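Salt, Tax and the Long Road to Kusow

For much of its early history, the town of Kusow lived by salt. Brine rose from springs below the western hills, and families boiled it in shallow iron pans through the winter, when farm work was slack and firewood could be hauled over frozen ground. A season's output might reach 1000 sacks, most of it bound for the fish market at Maltolmont, 40 miles to the south.

The trade was governed by a tax that changed with each ruler. Adaeze Okeke, a historian at the Gwynne Institute, has traced its effects through 90 surviving account books. Her study shows that smuggling rose sharply whenever the duty did, and that the clerks charged with stopping it were often paid in salt themselves.

The springs closed once rail freight brought cheaper rock salt from the coast. Two boiling houses remain - one a private dwelling, the other a small museum open from April to October.
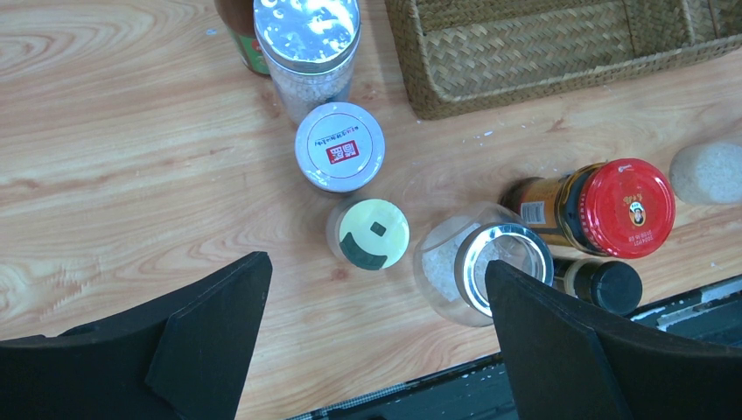

Condiment containers on a wooden tabletop.

Salt has since become so cheap that its former value is difficult to grasp. In the Kusow accounts, a single sack paid a laborer for nine days of work.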